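Keep the ordinary buildings in the picture

I photograph buildings for a living, mostly for architects and now and then for a council. In June I spent two days in Jovorthorpe on a job for a small practice called Du, and I came home with 800 frames. The client used 3 of them. I have no complaint about that, but the choice has stayed with me, and it is the reason for this piece.

The job was the new library. It is a good building, brick on the street side and glass at the back, and it sits next to a parade of shops from the early sixties. The parade has a flat roof, a concrete canopy and metal windows that have been painted too many times. In my favourite frame you can see both. All of the pictures the practice picked leave the parade out.

This is normal. Architects want to show what they made, and so they ask for a clean background. I have cropped out bus shelters, bins, phone boxes and whole terraces. I have waited an hour for a van to move. Over a career that adds up to a lot of missing street.

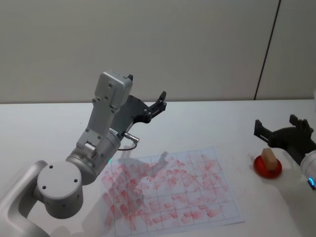 What gets lost

Peiyu Mao, the partner who hired me, made the case for the other side over lunch. A photograph in a magazine has a few seconds to do its work, she said, and a tired shopfront takes up some of those seconds. She has a point. I still think the shopfront should stay. The library is the height it is because of that canopy. Its brick was chosen to sit beside that concrete. Take the neighbour away and the reader has no means of judging whether the architect got it right.

There is a practical loss too. When the council in Brirville wanted to know what its old market hall looked like before the alterations, it turned to the photographs taken when the bank opposite was finished. The hall appears in 2 of them, and in both it is a strip of roof behind a tree. Plenty of people had stood in that square with a decent camera and pointed it the other way. 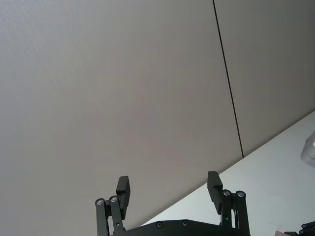

Does this mean every job needs twice the time?

It adds very little. I take the clean view the client wants, then step back across the road and take one more with the neighbours in it. On most jobs that is a few extra minutes, and I don't charge for it.

The harder part is getting the second picture seen. Practices put their chosen set on the website and the rest stays on a drive. I have started sending mine to local archives as well, with the client's agreement written into the contract. Terivham took 471 from me, covering several years of work, and catalogued them by street instead of by architect. I was pleased with that. Somebody looking for a chip shop can now find it without knowing who designed the health centre next door.

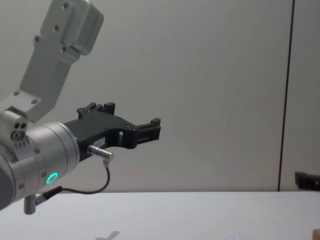
Robot arm over a white tabletop, with a green status light on the joint.

Guilan Tan, who taught me to use a view camera, disagreed with nearly all of this. Her view was that a photographer is paid to look hard at one thing, and that a picture trying to be a record usually ends up as a dull picture. I have taken enough dull ones to know what she meant. A wide view on a grey day with the kerb running through it does not make anybody stop. But the light that suits a library also suits a parade of shops, and the same care over verticals and the height of the tripod will serve both.

My request to clients is a small one. Publish one photograph in each set that shows the building from where people in the town see it, with whatever stands on either side. My request to other photographers is to take that picture even when it isn't on the list, and to write the street name on the file before you forget it.
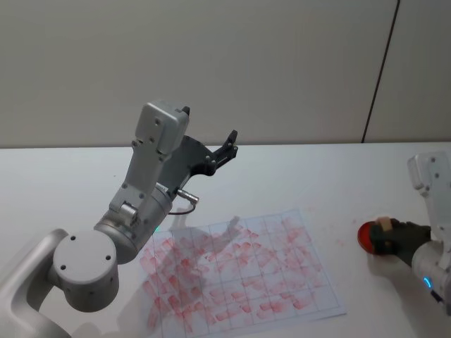 Silver-white robot arm at the left of the table, pale grey wall behind.

The parade in Jovorthorpe is still there at the time of writing. I went back with one lens and took it on its own, straight on, from the library steps. The shoe repairer came out and asked which paper it was for.

31 December 2024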